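Workshop notebook – October, Karakaya offices, second floor

8.40. Keys collected from the front desk. The client has now decided that the colour in the big room should be "calm but with ideas". Wrote it down, underlined it, went to look at the walls.

Walls first, then. Four test patches from last time have dried on the north side and I can put them in order without checking the pencil labels, which I take as progress. The off-white we all liked in the workshop goes green up here. It's the carpet next door bouncing in through the glass, and the carpet is staying (lease). The warmer off-white goes the colour of a plaster you find in a swimming pool. The grey one is fine. No one will want the grey one. The fourth patch I don't remember painting and it has no label, and of course it's the best of the lot.

To do: work out what the fourth patch is. Check the shelf in the paint cupboard for anything opened and not written up. If whoever did it reads this, please own up, you're in no trouble, you may even be right.

9.30. Lights. Drawings say 3,000 K throughout. Ceiling says otherwise. The two rows by the window are cooler than the rest and always have been, I think, only with the old blinds down you couldn't tell. Marked them with tape. This also explains why the patches looked so different on my last visit, when I stood in one row and then the other and blamed the paint.

Meter reading on the long table position: 300 lux in the middle, dropping off badly at the door end, where the printer used to live and where they now want to put a person. Told the client's office manager that the printer hadn't minded. She didn't laugh but she did move the person, on the plan at least. Third bay from the door, facing in. Better all round, and it frees the corner for the coats, which currently hang on the fire door.

10.15. Partition. Gomano sent the felt panels for the phone booths. Right size, right thickness, wrong blue. The order form says "Harbour" and the sticker on the back says "Harbour" and the sample in our drawer, also called Harbour, is a different colour entirely. Rang them. They say the colour was "refreshed". Asked whether the name could have been refreshed too. They are going to call back.

Held one up in the booth anyway. Annoyingly it is nicer with the oak than the old one. Left it leaning there to see whether the client complains. If they don't mention it by the end of the week I'm going to call it a decision.

Sound in the booth with panels on two sides and the door shut: decent. Could hear myself reading the fire notice aloud in a normal voice and it stayed in the booth, more or less. With the door open it's a cupboard with ambitions. Need a closer on that door. The Justow one is too strong for a door this light, it'll take somebody's heels off. Try the small one from the other job before ordering anything.

11.00. Long argument with myself over desk depth. Client wants the deep ones. Deep ones leave a gap behind the chairs that's fine on paper, where people have no bags. Laid masking tape on the floor at both depths and sat in a chair inside each. Then got someone from accounts to walk past with a laptop and a coffee. At the deep depth she turned sideways. At the shallow depth she didn't, but gave me a look, as I'd been sitting in a rectangle of tape for some time.

Going shallow. Will say it's about daylight, which it partly is.

Cable trays: the floor boxes are not where the survey has them. Every one is off by 47 mm, all in the same direction, so either the building has moved or somebody measured from the face of the skirting. I suspect me. Shifted the whole desk run on the drawing and it lands very slightly off centre on the windows. You'd only see it if told. Don't tell them.

12.20. Lunch on the radiator.

Thinking about Pludodden, the last place we did with this layout. Looked terrific in the handover photos and was full of cardboard boxes within the month, for want of anywhere to put things. We gave them open shelves as the client said storage looked "heavy". What is heavy is eleven months of brochures on an open shelf. For Karakaya I want closed cupboards up to sill height along the whole back wall and I'm prepared to be boring about it in the meeting. Doors same colour as the wall, no handles, push latches. They can have one open shelf for the plant.

1.45, back at the workshop. Table tops. The client saw the word "harmonic" in somebody's leaflet and now wants the table the same as the floor. Matched exactly, table and floor in the same wood and the same finish, you get a room where people put their cups down with great care and miss. My view is floor matt and pale, table darker by a clear step, and let the chairs do the matching if anything must.

Red-browns pulled out to look at. Gloss versus satin: gloss shows every arm that has ever rested on it and throws the ceiling lights straight back in your eyes when you sit. It does have presence. Satin has manners. Suggest gloss for the reception ledge, if they insist on it somewhere, since people only lean there, and satin for anything anyone has to work at.

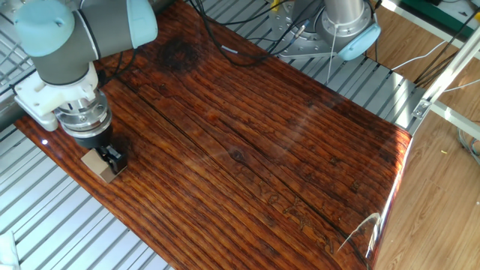 Reddish-brown board, gloss, with small tan block.

Edges: rounded over, small radius, same on the cupboard tops. The sharp edge photographs well and catches every jumper in the building. Did one by hand, it took ages and wobbles at one end. The router would have been quicker and I'd have had to find the collet.

3.10. Gomano called back. Old Harbour can be had as a special, at a price that made me very fond of new Harbour.

3.30. Fourth patch: found it. Tin at the back of the cupboard, no name on the lid, a thumbprint of the right colour on the side. Nearly empty. There's a mixing code under the drips, first half legible. Taken a chip of the dried paint off the rim to be matched. Please don't anyone tidy this tin.

For next time:
– small door closer, tested on the booth
– lamps by the window swapped to match the rest before anyone chooses a wall colour
– cupboard wall drawn with and without plant
– ask who owns the coats
– larger test patches, and labels in pen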